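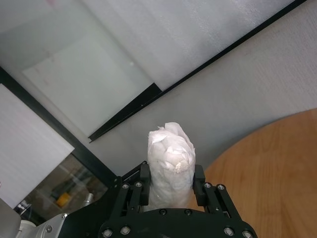 My grandmother could wrap a jar of plum jam in tissue so that it looked like something a queen had sent over. She did it standing up, usually while talking to somebody in the next room, and she never once used tape. When I opened my little shop in Setport I thought I had inherited this gift, and for the first month I gave customers their candles and soaps in bundles that came undone before they got to the parking lot. So I come to the subject of wrapping as a person who had to learn it the slow way, and maybe that's why I feel so strongly about it.

What I want to argue, and I know it's a small thing to argue about, is that we should keep wrapping things by the old fashion of paper and fingers, even when a perfectly good box is sitting right there.

I sell other people's work, mostly. There is pottery from up the hill in Jekiveck, some honey in season, and a shelf of hand lotions that I would defend in court. A few years ago the sales rep from Fosum talked me into trying their folding gift cartons, and I'll be fair about them, they were handsome cartons. They stacked. They came 1,000 to an order, and you popped them open with your thumbs and dropped the thing in and you were done before the card machine had finished thinking. My line at the holidays moved faster than it ever had. I had no complaints that I could have written down on paper.

But I missed something, and it took me until May to work out what it was. I missed the little stretch of time when a customer stands there and watches you wrap. People talk during that time! They tell you who the mug is for. They tell you she's been sick, or that he just got his license, or that they aren't really speaking but it's his birthday and you have to do something. I have heard more about the lives of this town over a sheet of tissue than I ever did at church, and I went to church a lot. With the cartons, people said thank you and left, and I didn't blame them one bit, I would have left too.

Now, I know what the other side says, because my own sister is on the other side and we have had this out over many suppers. She says that wrapping is waste. You buy paper in order to have it torn off, and then you throw it out, and the planet is no better for it. I take that seriously. I've switched to plain white tissue with no glitter and no foil, and I save what I can, and I have a drawer at home of smoothed-out sheets that would embarrass me if company saw it. I would only say that a carton is paper too, and a good deal more of it. A plastic gift bag lives in the back of a closet with 51 other plastic gift bags until somebody moves house.

She also says, and this one stings more, that it's vanity. That the person wrapping just wants to be admired. Well, there may be something in that. I do like it when someone says "oh, that's pretty." But most of what I wrap isn't pretty. Anything round is a misery. You get the sides up nicely and then there is all this extra paper at the top that has to go somewhere, and you gather it and twist it and it never comes out the same way two times running. I used to fuss over those. I would undo one and start again while the customer politely looked at the greeting cards. These days I let it be, and I've come to think the lumpy ones are the ones people carry most carefully, with a hand underneath.

There was a gift store called Pathak across from the bus station when I was growing up, long closed now, and the woman at the counter wrapped every single thing, down to a pencil. I bought an eraser there once for 2 dimes. She wrapped it and handed it to me as if I were a grown lady with an account. I was seven or eight and I walked home holding it out in front of me. I have no memory at all of the eraser.

I think of that counter when someone comes in for a bar of soap and says, "Oh, don't bother, it's just for me." I always bother. It's a sheet of tissue and a minute of my day. I'd guess that for a good many of those people it is the only thing anybody will wrap for them until Christmas, and they bought it themselves, and I would like it to feel like a present anyway.

So I gave the last of the cartons to the school for their craft closet, and the line in December is long again. I've put a chair by the window for anyone whose feet hurt. If you're in a terrible rush, tell me, and I'll hand it to you bare with no hard feelings. Otherwise I hope you'll stand there a minute and tell me who it's for.

Last updated: May

Recent posts
Why I Still Write the Price Tags by Hand
In Praise of the Slow Morning Open
101 Jars: A Honey Season in Jekiveck
What to Bring When You've Been Told to Bring Nothing
The Setport Sidewalk Sale, Rain and All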